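Block handling (robot demonstration)

Block handling is a bench task in which a robot arm picks up plain blocks and puts them somewhere else. I wrote this entry after the March open day at Carkby, where Ha-neul Byun let me stand and gawp for most of Thursday morning!

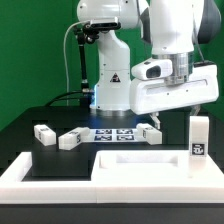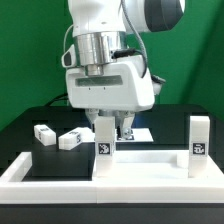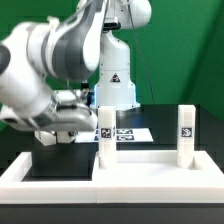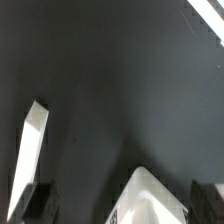 My own interest is fiducial markers, the printed squares that tell a camera where a thing is and which way it's facing. I've stuck 213 of them on boxes at Jusamard (never again). At Carkby they're on the upright blocks in the tray, low down on the front face in the second picture and nearer the top in the third, so I'd guess either end will do. Pádraig Carroll prints his on matt paper.

See also: Ritosska gripper trials.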